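DISTHOLM ELECTRIC VEHICLE OWNERS CLUB
Minutes of the general meeting, Nov 4, 2021
Back room, Vallbridge Public Library

Chair: Fuad Birhane
Present: 17 members, plus a man looking for the chess club who stayed for the coffee
Apologies: the Alemneh family, whose car was charging

1. Call to order

The chair opened the meeting after the projector had been given every reasonable chance. Slides were passed around on paper.

2. Minutes of the August meeting

Approved with one correction. The words "spirited discussion" under item 6 are to be replaced with "discussion." The secretary asked that her objection be noted, and it is noted.

3. The Tresine

The chair reported on the Tresine, the three-row electric crossover that 11 people in this room have put deposits on. The company has written to reservation holders again. Deliveries, which were to start in August, will now start "in the coming period." A member asked whether the coming period was before or after the previous coming period. The chair said the letter did not go into that.

The letter does announce a longer-range version, with a bigger battery and a third motor. Several members pointed out that the version with two motors has yet to be seen moving under its own power. One member said he had seen it move at the Vallbridge auto show. Another said it had been on a slope.

Discussion followed on whether to ask for deposits back as a group. For: the money. Against: places in line. The chair holds number 891 and was open about the fact that this affects his thinking. The member holding number 2943 said it did not affect hers, and that she would like her money by the holidays.

Moved and seconded that the club write one polite letter asking for a date. Carried, 12 to 4, with one abstaining on the grounds that he drives a diesel and came with his wife.

A second motion, that the letter be less polite, failed.

4. Parts and repairs

The repair group has met twice and broken nothing that was not already broken. Work continues on charge port doors, which on the older hatchbacks stop closing properly in cold weather and then stop closing at all. The replacement from the dealer comes only as a full assembly with the surrounding trim, and must be painted to match. The group would like to make just the hinge.

Two members offered measurements. The measurements did not agree. Both members will measure again, with the same calipers this time, and report back.
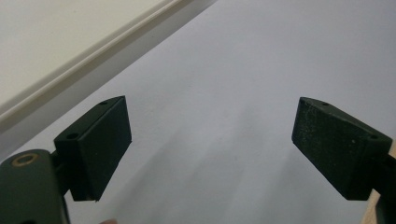
Tabletop, pale gray.

The group also asked for a small parts budget. The chair asked how small. The group said that depended on how the first few hinges went. It was agreed to cover screws and filament up to the end of the year, receipts to be handed in flat and legible.

A question was raised about whether a homemade hinge would void the warranty. After some searching it was established that none of the cars concerned still has one.

5. The charger behind the library

Of the two plugs on the public charger, the left one works. The right one lights up, takes payment, thinks it over, and gives the money back three days later. The operator's help line says the unit is showing as healthy. A member has been through to them four times and is now on first-name terms with someone in the billing department, who agrees with us but cannot do anything.

The chair has asked the town to repaint the lines. At present the charging bays look like any other bays, and a pickup has been parked across both of them on most evenings this fall. Notes have been left on the windshield. One of the notes was returned with the spelling corrected.

Agreed: no more notes. The chair will speak to the town clerk.

6. Winter range drive

This year's drive goes from Distholm to the reservoir and back, heaters on, no drafting behind trucks. Last year's winner was later found to have driven the whole route in a ski suit with the heat off, and the rules have been rewritten with him in mind. He was present and took it well.

Cars will be charged to full the night before. Results go by percentage of battery used against the figure on the window sticker, so that small cars are not punished for being small. It was asked whether plug-in hybrids could enter. This was discussed for 15 minutes, longer than any other item tonight, and will be discussed again next time.

The route has been changed to avoid the bridge, which is closed, and the farm road, which should be.

7. Newsletter

There was no newsletter in the fall. Members who noticed are thanked. The editor would welcome articles, in particular anything on home charger installation that does not name the electrician, given last time. Photos are also welcome. Photos of dashboards showing 100 percent have been received in sufficient number.

8. Any other business

A member has a set of four winter tires on steel rims, used two seasons, free to anyone who will take all four. She does not wish to discuss taking two.

Someone left a Type 2 adapter at the August meeting. It is still in the library's lost property box, between a thermos and a recorder, and the librarian would like it gone.

The chair asked who had moved his car during the break. It had been moved to free up the working plug. He was thanked for leaving the key on the table.

9. Next meeting

Same room, date to be sent by email once the library confirms. Cookies: the Alemneh family, in their absence.

The meeting closed when the lights went off on their timer.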